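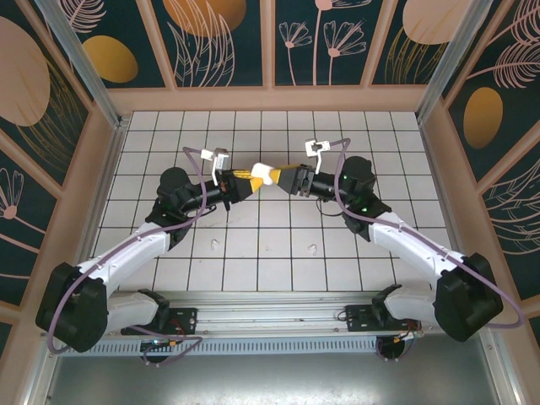 **Can you clean white tile without bleaching the dark grout?**

Use a pH-neutral cleaner and a soft nylon brush, and leave the bleach under the sink. Bleach will get your tile clean and your grout blotchy.

Updated 8/24/19, after I ignored my own advice in one corner.

White tile with dark grout is sold as the low-maintenance choice. The grout does hide dirt beautifully. The tile has taken over the job of displaying it.

## Scuffs and crumbs

1. Pick up the loose bits first. A hard crumb under a damp cloth is sandpaper with good manners.
2. Vacuum along the grout lines with the brush attachment.
3. Mix 6 capfuls of Merkarum tile wash into a bucket of warm water. The label says more. The label is selling Merkarum.
4. Wipe one row at a time, then rinse with plain water.
5. Go back to the gray marks with a damp melamine sponge. Press lightly, especially on glossy tile, and test a corner before you commit.
6. Dry with an old towel. Air drying leaves a film, and you'll spend the evening believing you missed a spot.
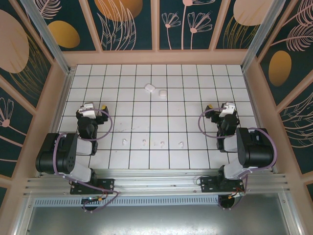 *White squares, dark grout, and faint gray scuffs toward the middle.*

If a mark is still there after two passes, it may be a scratch. Scratches don't wash off, though I have put in the hours.

## Flowered panels

Dark botanical panels forgive fingerprints and remember every drip. Mine are Darura prints, ordered from Leinonen after I had rejected 51 samples of what was essentially beige.

- Dust from the top down with a dry microfiber cloth.
- Spray the cloth, never the panel. Water that gets behind a seam will lift it by September.
- Blot pink and white flowers gently. Rubbing can dull the print, and pale petals show it first. 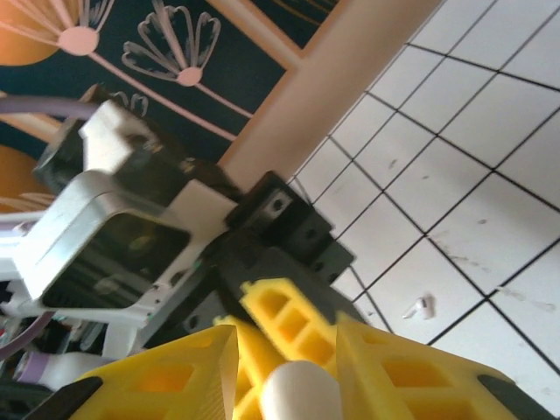 ## Sealing the grout

Wait 8 hours after washing. Run a thin line of Senard sealer down each joint with the applicator wheel, wipe the overspill off the tile within a few minutes, and let it cure overnight. Color-matched sealer is fine for dark grout, but wear gloves. It bonds to thumbs better than to anything else in the house.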